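[Kiltau-list] Re: walnut-look tabletop, now in place

Well, the top is in and I am so pleased with it! The color came out warm and brown with lots of grain, and against the off-white panels it looks better than I dared hope back in January.

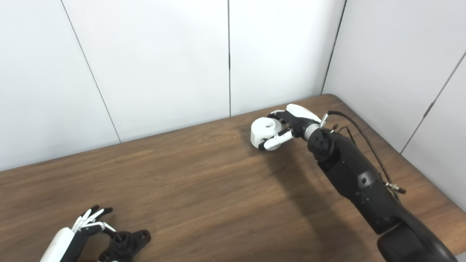 Bronisława Adamczyk wrote that she would hold off on another coat until the first has had a good long time to harden, and that with a dark finish she always wipes across the far corner first, the one everyone forgets. Good advice, and I'm taking it. Her whole message is quoted further down for anyone who missed it.

A few things for those of you planning the same job. I used the Bindelent oil, two thin coats, rubbed in with an old T-shirt and wiped off after fifteen minutes or so. Thin really is the word – my test board got a thick coat and stayed tacky for days. I sanded to 180 and stopped there. I know some of you go much finer and I'd love to hear if you see a difference, but at 180 the grain drank it up beautifully and I couldn't wait any longer!

The rounded corner was the part I was scared of. I drew it with a saucepan lid, cut it a little fat with the jigsaw, and then sanded up to the line by hand over two evenings. It's so much nicer to walk past than a square one (my hip agrees). If you have a router and a template you'll be done in ten minutes, but the slow way is very pleasant with the radio on.

Total came to 341 for the wood, oil and paper, and I have enough oil left for a shelf. Does anyone have a favorite cleaner for oiled wood? I've been using a damp cloth and nothing else.

Karim Kabbaj

> On the subject of oil versus varnish, I have done both and I always go
> back to oil. Varnish looks lovely on day one, but when it chips you have
> to strip the whole top. With oil you sand the bad patch and go over it.
>
> I had a Jinard varnish on my old desk and it took me most of a summer to
> get it off. Never again!
>
> Karim, whatever you pick, please do the underside too, at least one coat.
> Mine cupped the first winter and I am sure that was why.
>
> Bronisława

P.S. Yes, I did the underside. One coat, lying on my back on the garage floor, and I got oil in my hair.

68 shares
4 comments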